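Golandale Household Storage Study
Progress report, second reporting period
Prepared by Lutfa Barua for Murali Nair, Altach program office
4th May

1. Status

Work on the wall storage and tidying arrangements is on schedule. The layout for the small bay was settled in March and has stayed the same through this period. Two items remain open: the labeling of the stored goods and the choice of a second bag size. Both are covered in section 4.

2. Work completed

The item register now holds 1257 entries, all with a weight, a storage class and a home position. Entries carried over from the Plurkel list were checked against the goods on the shelves, and duplicates were removed. Grocery items are registered by pack shape, so that a pillow pack of snacks and a rigid carton of the same weight fall into different classes.

Storage in the bay was moved off the floor wherever the walls allowed it. Divided storage goes on the back wall, with single-compartment storage at the sides. The floor is kept for packing and for the plant stand, which stays in the back corner and is treated as a fixed obstacle in all packing layouts. Moving it between sessions made the results hard to compare in the first period.

Shopping bags are packed upright. The working order is heavy goods first, then cartons, then light snack packs at the front where the printed face can be read without unpacking. Handles are folded outward before packing starts. Bags with twisted paper handles hold this position better than bags with flat handles, and the flat type has been dropped.

3. Bay layout

The layout in use is the one approved under the Tokgöz amendment. Mesh was chosen for two of the three wall positions to let contents be checked from the front. The third is a shallow clear tray for flat goods. It is mounted at an angle, and round items are not assigned to it.
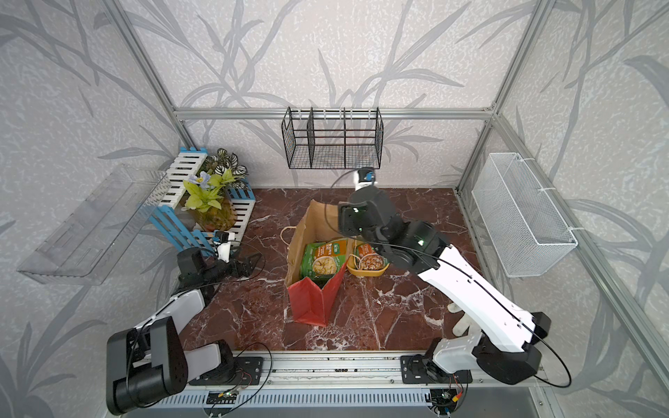
Figure 1. Small bay with wall storage, plant stand in the back-left corner and paper bag near the center of the floor.

The three-compartment basket on the back beam has taken over most of the small goods. The white basket on the right is held with small ties – adequate for light contents, but a fixed bracket is requested for the next period.

4. Open items and next period

Labeling is complete for 7 of the storage classes. The rest depend on final class names from Altach, requested in writing. A smaller bag will be tried alongside the present one, using the same packing order. The order for 100 bags is ready to place once the size is confirmed.

No change to the budget is requested. The bracket can be paid for from the existing fittings line.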